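The Patient Business of Showing a Machine How

An afternoon with Mitra Ahmadpour, who runs the demonstration room at Drorkham

Mitra Ahmadpour makes tea before she will talk about anything, and she makes it the slow way, with loose leaves and a pot that has lost its lid. I had come to Drorkham expecting to hear about software, and I suppose I did in the end, but the first half hour went to her grandmother's kitchen, which she brought up herself and kept returning to all afternoon.

"I learned to cook by standing next to somebody," she told me. "My grandmother never measured a thing. If I asked her how much, she would look at me as though I'd asked what color Tuesday was, and then she'd do it again, a little slower, and I would watch her hands. When people ask what we do in this room I want to tell them about that, and then I see them getting impatient, so I say we collect demonstrations for a learning system, and they nod and have no idea what I mean."

What she means is fairly easy to follow once you are sitting beside one of the tables. A person takes a gripper in each hand, picks a task off the day's sheet, and does it. The grippers have cameras on them, so every grasp and every fumble is kept as a recording, and the recordings become the examples that a model is later trained on. The robot arms the model is meant for live at Murkis, the company's other site, and Mitra sees them only a few times a year.

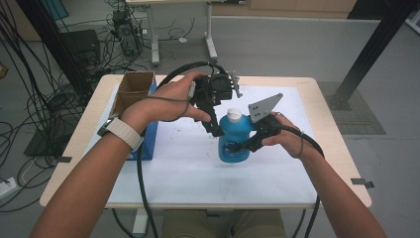
Page last changed: 11 May 2022

"Bottles are a good teacher," Mitra said, when I asked why she had started the newer people on them. "You can't come at a bottle any old way. If one hand gets there before the other, you push it, and if you squeeze at the shoulder it wants to slide down out of your grip. With your own fingers you'd fix all of that without noticing. With a gripper in each hand you notice everything! People come in very sure of themselves and ten minutes later they are talking to the bottle."

She has been doing this for six years, if you count the time at Contreras, a small outfit that made sorting equipment and where she was hired to write manuals. She wrote them well, she says, and hardly anyone read them. One spring the engineers there wanted recordings of somebody packing mixed boxes, and Mitra, whose desk was nearest, was asked if she would mind. She did 135 boxes in the first week and went home with sore thumbs and a great many opinions about how it ought to be done.

Some of those opinions are now pinned up in the room, in her handwriting. One of them says SLOW IS FINE, STOPPED IS NOT. I asked her to explain it and she put her cup down, which I had learned by then to take as a sign that the answer would be a long one.

"When you're nervous, you stop," she said. "You get the jaw up next to the thing and you wait there, thinking. And all that waiting goes into the recording, too. The model can't tell that you were wondering whether you'd left the oven on. As far as it knows, the waiting is part of how one picks up a bottle. We had a whole batch like that, from a lovely man, very careful, and the arm that learned from it would go up to a cup and just stand there beside it, like somebody at a party." She laughed at this for quite a while. "So now I tell people to go as slowly as they like, but to keep going. If you have to think, put your hands down, think, and start a new one."

I wondered whether mistakes were thrown out, and it seems the answer has changed over the years. At Contreras they kept only the clean attempts. At Drorkham she argued for keeping a fair share of the messy ones, provided the person recovers – a slip and then a better grip, a thing nudged too far and brought back.

"My grandmother dropped things," she said. "She dropped an egg and she went on with the cake. If all I'd ever seen was her not dropping the egg, what would I have done the first time I dropped mine? I'd have stood there. You want the machine to have seen a bit of trouble. What I don't keep is the ones where somebody gets cross. You can feel it when you play them back, everything goes jerky, and it does no good to anybody."

She plays back a lot of them. The shared library, which the staff call Hasoso for reasons that were explained to me twice and that I still could not repeat, has over 900 recordings of two-handed tasks in it, and Mitra has gone through every one. She keeps a paper notebook beside the keyboard and writes one line for each. She let me read a page. "Good, left hand late." "Good." "Good but why so high." "Elbow again." "Lovely."

I asked what made one lovely, and she got up and found me a chair so that I could watch along with her.
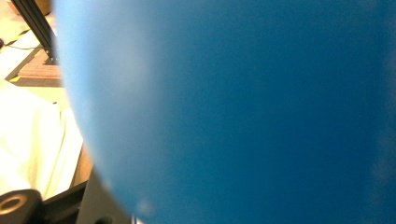

"People get hung up on the picture being clear," she said, once we had been through a dozen or so. "They'd like everything sharp and in the middle, like a passport photo. But think what you see of a jar when you're opening it. You see hardly anything of it. You've got your hand all over it! By then you're going by what you saw on the way in, and by what's around the edges, and I want the recordings to be like that as well, because that's what the arm is going to have to work with when it gets there. So the way in matters a great deal. I'm forever saying to people, come in so that you'd be able to tell where you were going."

The edges, she thinks, are underrated. When she first arrived at Drorkham the practice was to tidy up thoroughly before each session, everything squared away, and the models that came out of it did very nicely in a tidy room and rather badly anywhere else. These days she is more relaxed. The light is allowed to change through the day and the tables get moved. Boxes stay where somebody put them. She does insist on the paper being clipped down, after a session in which a sheet crept along a little with each attempt and took everything on it for a walk.

She is also firm about hands, and by that she means the ones belonging to people. Sessions are kept short. The grippers aren't heavy when you first pick them up, but you hold them out in front of you, and the cables have a pull of their own that you feel by the end. Her rule is a break before anyone asks for one. She has a stretch she makes everybody do, wrists back and then wrists under, and she made me do it as well, though all I had lifted was a teacup.

I had a go, of course. She had plainly been planning on it since I walked in. I was given a gripper for each hand and an upright plastic container and told to lift it, turn it a little, and set it down. My first try was a disaster and my second not much better. On the third I got it up off the table and was so pleased that I forgot to turn it.

"That's all right," Mitra said. "You forgot, but you didn't stop." She wrote something in the notebook and tilted it away from me.

Before I left I asked her the question that I expect everyone asks, which is whether she minds teaching a machine to do what people's hands do. She took it more seriously than I had put it.

"I think about who it's for," she said. "My mother has arthritis. She can't open anything now, not a bottle, not a packet of rice. She's got a drawer full of gadgets and she hates all of them. If one day there's something in her kitchen that holds the bottle for her while she turns the cap, and it's gentle about it, and it doesn't stand there like somebody at a party – well, I'd like that very much. It's a long way off. I know it is. We still have trouble with caps."

The current round of tasks runs to 169 on the list, from stacking cups to folding a cloth in half, and they had not got to the end of it when I visited. Caps come up again next, with a different way of bracing the bottle that one of the newer people thought of and that Mitra wishes she had thought of first. She was already pulling the chair back to the table as I found my coat, and she called after me to take some of the tea home, there was plenty, it was in the tin by the door.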